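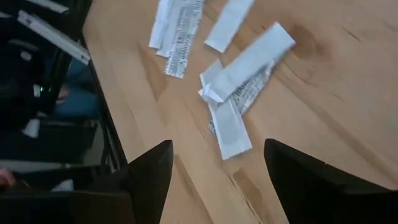 Plain and printed paper strips on a wooden tabletop. Photo: Skarside Paper Studio

SKARSIDE PAPER STUDIO OPENS ITS STRIP TABLE TO EVERYBODY THIS FEBRUARY

Drop-in evenings, a month of papier-mâché and one very large paper heron

CETDALE – Hi, I'm Olga Bravo, I run Skarside Paper Studio on the second floor of the old Vogler building, and I've been told a press release should be written as if somebody else wrote it. I tried that. It came out sounding like a bank. So this is me, telling you what we're doing in February, and if you write for a paper or a newsletter or you just run the bulletin board at your library, please take whatever you need from it.

The short version: for the whole of February we're opening up what we call the strip table to anyone who wants to sit down at it. You come in, you tear paper, you paste paper, and by the end of the month there will be a heron hanging in the stairwell that a whole lot of people had their hands in. Bowls, masks and lampshades will also get made, and probably some things that don't have a name yet.

Now the longer version, for those of you with a page to fill!

Strips are where everything starts with us. People walk in wanting to make a mask or a giant pear, and they head straight for the paints, and I have to steer them back to the table and hand them a sheet of paper. Papier-mâché is mostly tearing. You tear, you sort a bit, you tear some more, and after half an hour you've got a little heap in front of you and your shoulders have come down from around your ears. I've seen this happen to accountants. I've seen it happen to a boy of six who had been under the coat rack for most of the afternoon.

We use plain white and printed, and we use them in turns. One layer of printed, one layer of plain, then printed again, so you can always tell where you've been and where you've missed a spot. My first teacher, Ingeborg Hagedorn, taught me that when I was nineteen and covering a balloon so unevenly that it looked like it had a skin condition. Ingeborg is coming back to Cetdale for the opening evening, and she'll be at the table showing her way of laying strips around a curve. She does it so quickly that you should stand close.

There's a bit of an argument in the studio over torn versus cut, and I may as well air it in public. I'm a tearer. A torn edge is thin and fuzzy and it lies down flat into the layer underneath, so you don't get ridges when it dries. Marthinus Modise, who teaches our lampshade class, likes a cut strip with a good square end, and for lampshades he has a point, with the light coming through and all those edges lining up like roof tiles. You'll find both kinds on the table all month. Use what you like. Marthinus and I have agreed not to hover.

About that heron

The heron was Rosário Antunes's idea. She makes puppets and parade figures, she rents the back bench from us, and last fall she drew a bird on the back of an envelope and pinned it over the sink. It had very long legs. Everyone who washed a brush had something to say about it, and by the new year there was a wire frame standing in the middle of my studio and I was walking around it sideways to get to the kettle.

It's 70 inches from the beak to the tail, not counting the legs, which come apart for the stairs. Rosário figures it needs four full layers of paper before it's stiff enough to hang, and then a coat of glue size, and then paint. She wants the wings left partly unpainted so the print shows through. I love that. I spend a lot of time trying to read the paper on a finished piece, and you get half a word here and the tail end of a number there, and it never adds up to anything, and I still stand there reading.

Anybody who comes to a February evening can put strips on the heron. You can do just one if you've got a bus to catch. There's a notebook on a string by the frame, and if you write your name in it, Rosário will copy it on the inside of a wing before the last layer closes it up.

What the evenings are like

Doors open at 6 and we pack up at 9. There isn't a lesson as such. I say a few words at the beginning for people who are new, Marthinus mixes the paste (flour and water, cooked, with a pinch of salt), and then people settle in. If you'd like a project of your own, we'll have bowls, balloons and cardboard forms ready to cover. If you'd rather just tear paper for two hours and talk to the person across from you, please do! We go through an awful lot of it, and Rosário will be very happy with you.

Wear something old. The paste washes out, but the paint has opinions. We have aprons in grown-up sizes and a few small ones. Kids are welcome with an adult, and in my experience they're better at the tearing than we are, right up until they discover the paste bucket.

There are 33 seats on a drop-in evening. We don't take reservations for those, so if we're full when you arrive, hang around a little while. People tend to leave in clumps around the time the cookies run out.

Tickets are pay-what-you-can at the door, and that includes paper, paste and the use of any form you don't mind giving back. If you want to take your piece home you'll need to come and fetch it once it's dry. Please do fetch it. I have a shelf of bowls from last year and I've grown fond of them, but I need the shelf.

Bring us your paper

We'd also love your old paper. Newspaper is wonderful, and so are phone books if you still have one holding up a monitor someplace, receipts without the shiny coating, sheet music, failed printouts, and the instructions for things you no longer own. Glossy magazines don't soak up paste very well, so keep those. Please take out the staples. Eckhard Lindemann, who looks after the Tasis print shop downstairs, has been sending up his trim and misprints for as long as I've been in the building, and a good part of our plain white stock comes from him in boxes with no lids.

I asked Eckhard for a quote for this release and he said, "I used to pay somebody to haul that paper away, and now it's a bird. Tell people to come see the bird." So I'm telling you.

If you're bringing names and account numbers, black them out first or run them through your own shredder. Shredder paper is fine with us as long as the strips aren't too skinny. A finger's width is nice to work with, and two fingers is even better on the big flat parts of the wing.

A little bit on who we are

Skarside Paper Studio started at my kitchen table and moved into the Vogler building when my family asked for the table back. We teach papier-mâché, simple bookbinding, collage and lampshades, we rent out two benches, and more than 100 people took a class with us last year, a number I still can't say out loud without grinning. We're open in the afternoons for people who want to use the drying racks, and most mornings somebody's in there even when the sign says closed, so try the door.

For editors and anyone with a camera

You're welcome at any of the February evenings, and I'd especially point you to the opening, with Ingeborg at the table, and the last one, when the heron goes up. That will involve a pulley, Rosário on the landing giving directions, and me on the stairs with my eyes shut. The light is best in the first hour. I'm happy to talk, so is Rosário, and Marthinus will talk if you ask him about paste and then don't interrupt.

The picture at the top of this page can be used with a credit to the studio. If you need something else, ask at the front bench and we'll sort it out.

Contact: Olga Bravo, Skarside Paper Studio, second floor, Vogler building, Cetdale. Come up the side stairs. The front ones are fine too, but you'd miss the spot where the heron is going to hang, and I'd like you to see how much room we've left for the legs.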